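# Goder FP-3 Food Contact Finger Set

Replacement fingers and guard sleeves for two-finger parallel grippers used in food handling cells. Made by Voslow, stocked and supported by Goder. Page revised Jul 27, 2020.

## Intended use

The FP-3 is sold for cells where a robot arm picks soft, unwrapped food one piece at a time: steamed buns, rolls, dumplings, peeled eggs. It is a component. Fitting it does not make a gripper, an arm or a cell compliant with any standard. The integrator carries out the risk assessment for the complete application under ISO 12100 and ISO 10218-2, and ISO/TS 15066 where a person may share the space. Keep the assessment with the cell file and review it whenever the food, the vessel or the finger set changes.

## Working near a heated vessel

Most calls to our support desk concern picks from steamers and warming trays. The rules below apply to every such job, at any speed.

- Set the descent limit in the safety controller, not only in the pick program. Fingertips must stop 3 mm above the tray.
- Approach vertically. Sideways travel is allowed only after the fingertips clear the rim by 30 mm.
- Limit closing force to the value on the product card. For soft dough, start at the lowest setting and raise it one step at a time.
- Take the lid off and put it down flat before the arm is enabled. Do not lean it against the vessel.
- Place the receiving plate on the side of the arm making the pick, so the carried piece never passes over the other hand.
- On two-arm cells, assign the vessel to one arm. The second arm holds position until the first reports clear.
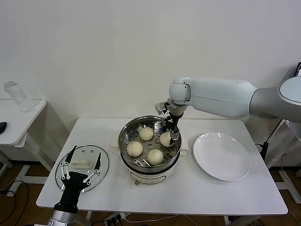

Pieces near the wall of the vessel need more care than pieces in the middle. A finger that enters between the food and the wall has little side clearance, and the force reading can include contact with metal. Foley force modules with firmware 3 or later can separate the two. With older modules, lower the approach speed and treat any reading before closure as a stop condition.

Power cords for the vessel and the robot should follow separate routes. Secure them before the arm is enabled, and keep them out of the operator's standing area. A cord that can be caught by a foot is recorded as a hazard in the assessment, even if the arm cannot reach it.

## Cleaning

Remove both fingers at the end of each shift. Wash, rinse, sanitize and air dry. Do not wash fingers while they are mounted, as water can enter the gripper body through the bracket holes. Inspect the tips for nicks under good light. A nicked finger is discarded. Filing or sanding the contact face voids the material declaration.

Multi-fingered hands with open linkages cannot be cleaned by this procedure and are outside the scope of this page. Use the Bimau glove cover or keep such hands away from open food.

## Specifications

| Item | Value |
|---|---|
| Finger length | 163 mm |
| Maximum opening | 80 mm |
| Tip thickness | 3 mm |
| Maximum closing force | 30 N |
| Mounting | Two screws per finger, supplied |
| Sold as | Matched pair |

## Documents supplied

Each pair ships with a material declaration, a mounting drawing and a blank inspection log. The log has columns for date, shift, tip condition and initials. Goder will replace a lost declaration if the lot number is given; the number is etched on the bracket side of the finger.

## Ordering

Order by pair under part number FP-3-163. Single fingers are not sold. Mixing fingers from different lots is not permitted, and the lot numbers must match on the inspection log. The guard sleeve is listed separately as FP-3-S and fits all pairs shipped since November. Earlier pairs need the short sleeve, which remains available from Voslow on request.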